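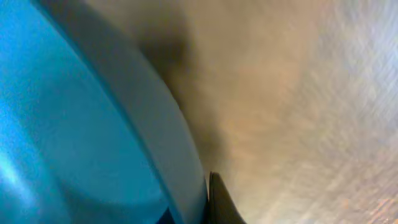 *Figure 31. Blue plastic body and pale rim band, close view.*

## Section 4: Setting Up and Maintaining the Storage Bins

This section applies to the moulded plastic bins supplied with the Givberg storage system, in all sizes and colours. It covers unpacking, inspection of the rim, placement, filling, cleaning and storage. Read the whole section before putting the bins into service. Instructions for the shelving frame are given in Section 3, and a frame must be fully assembled and levelled before any bin is placed on it.

### 4.1 Terms used in this section

**Body** – the curved outer and inner wall of the bin, together with its base.

**Rim band** – the wide band that follows the upper edge of the body. On some models it is a paler colour than the body.

**Moulded recess** – any shallow hollow formed in the wall during manufacture. A recess is part of the design and is not a dent.

**Liner** – the removable bag or sleeve fitted inside the bin. Liners are sold separately under the Boltus name.

### 4.2 Before you begin

Clear a flat area of floor or bench large enough to stand the bins side by side. Have the following to hand:

- a soft cotton cloth
- a bucket of lukewarm water
- a mild dishwashing liquid
- a felt-tip marker and the blank labels from the accessories bag
- the delivery docket

> **Caution:** Do not open the outer carton with a long blade. Scores in the body cannot be polished out and are not covered by the warranty.

### 4.3 Unpacking

1. Stand the carton upright, with the printed arrows pointing to the ceiling.
2. Peel back the tape by hand and fold all four flaps outwards.
3. Lift out the accessories bag and set it aside.
4. Remove the nested bins as a single stack. Two people should lift any stack taller than the carton.
5. Lay the stack on its side and separate the bins by turning each one gently while drawing it away from the next.
6. Remove the paper collar from each rim band.
7. Check the number of bins against the delivery docket. Report any shortage before the packaging is discarded.

If two bins will not separate, do not lever them apart with a screwdriver or any other tool. Leave them at room temperature for an hour, then try again. A small quantity of soapy water run between the two walls will usually release them.

### 4.4 Inspecting the body and rim

Inspect each bin in good light. Daylight from a window is preferred, as a strong overhead lamp produces glare on glossy plastic and may hide a fine crack.

1. Hold the bin at eye level and turn it slowly through one full rotation.
2. Follow the line where the rim band meets the body. It should form a continuous curve with no gap.
3. Run a fingertip around the full length of the rim. The edge should be smooth.
4. Press the wall lightly with the palm on each side. Slight movement is normal. A clicking sound is not.
5. Stand the bin on a level surface and check that it does not rock.

**Note 1.** Differences in shade across a glossy, curved wall are commonly caused by the angle of the light. Turn the bin and look again before recording a fault in the colour.

**Note 2.** A moulded recess may look darker than the surrounding wall, particularly on blue models. Compare the position of the recess on two bins of the same size. If the positions match, no further action is required.

A bin with a cracked or separated rim must be set aside. It should not be used for light items in the meantime – a damaged rim can pinch the fingers when the bin is lifted.

### 4.5 Labelling

Each bin should be labelled before it is filled. Labels adhere best to the flatter part of the body. They should not be placed on the rim band, where they will be worn away by handling, or across a moulded recess, where they will lift at the corners.

1. Wipe the chosen area with a damp cloth and dry it thoroughly.
2. Write the bin number and contents on the label with the felt-tip marker.
3. Apply the label from one side to the other, smoothing it with the thumb.
4. Allow the label to set overnight before washing the bin.

Households and organisations may choose their own numbering. Where bins are shared between rooms, a separate series for each room is recommended. In the sample layout in Appendix B, laundry bins begin at 100 and workshop bins begin at 302.

### 4.6 Placing the bins

1. Place the largest bins on the lowest shelf.
2. Turn each bin so that its label faces the front.
3. Leave a hand's width between neighbouring rims so that each bin can be grasped without disturbing the next.
4. Push the bin back until its base meets the rear stop.
5. Check that no part of the base overhangs the shelf.

Bins may also be used on the floor. Choose a position away from doorways and at least one metre from any heater, oven or open fire. Prolonged exposure to direct sun will fade the coloured plastic over time, and bins kept on a balcony or verandah should be covered.

> **Caution:** The bins are not a step or a seat. Do not stand, sit or kneel on a bin, whether upright or inverted.

### 4.7 Fitting a liner

Liners are optional for dry goods and recommended for soiled clothing, garden waste and recycling. The Boltus 191 liner fits the tall bin only. Refer to the liner packet for other sizes.

1. Shake the liner open and lower it into the bin until it touches the base.
2. Fold the upper edge outwards over the rim band, keeping the fold even.
3. Press the liner against the inner wall to release trapped air.
4. Draw the elastic down until it sits just below the rim.

When removing a full liner, steady the bin with one hand and raise the liner straight up. Dragging it sideways across the rim may tear it.

### 4.8 Filling and carrying

Place heavy items in first and distribute them across the base. Contents should finish below the rim band so that the bin can be carried without spilling. Sharp or pointed articles should be wrapped or placed in a smaller container inside the bin.

To carry a bin, hold the rim on opposite sides with both hands and keep the load close to the body. Do not lift a loaded bin by one side of the rim. Bins containing liquid should be emptied where they stand, using a jug or scoop, and moved only when empty.

The bins are not intended for the direct storage of unwrapped food, solvents, fuel or hot ash.

### 4.9 Cleaning

Routine cleaning is recommended once a month, and whenever the contents are changed.

1. Empty the bin and remove the liner, if fitted.
2. Wash the inside and outside with lukewarm water and mild dishwashing liquid.
3. Work the cloth along the join between the rim band and the body, where dust tends to collect.
4. Rinse with clean water.
5. Invert the bin on a towel and leave it to drain.
6. Dry the rim and any recesses by hand.

Do not use scouring pads, bleach powders or abrasive creams. These will dull a glossy finish permanently. Adhesive left by an old label may be softened with warm soapy water and rubbed away with the cloth.

### 4.10 Nesting and storage

Clean, dry bins of the same size may be nested. Insert a sheet of paper between each pair to prevent sticking, and store the stack upright in a dry cupboard. Bins placed in storage after the summer clear-out in February should be separated and aired before they are next used.

For replacement labels, paper collars or docket enquiries, quote the size code moulded into the base of the bin. Installation of the Cadia lid is described in Section 5.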